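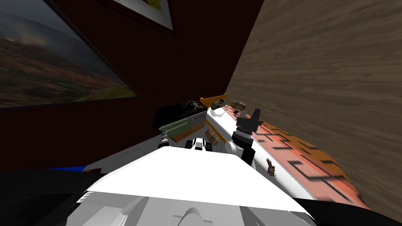 My neighbor says the new Tundow water meter has to be right, seeing as it's digital.

Okay. My old meter had me at 1,327 gallons in March. The Tundow has me at 1,711 for the next month, same house, same two people, no garden going yet.

I called Gomer, who do the billing. They said old meters "tend to run slow." Fine, how slow was mine? They didn't test it before they hauled it off.

So the proof that the old one was wrong is that the new one says more. Hm.

I've asked for a bench test. It's free if the meter fails. I pay if it passes, and guess who runs the test. Form's in the mail anyway.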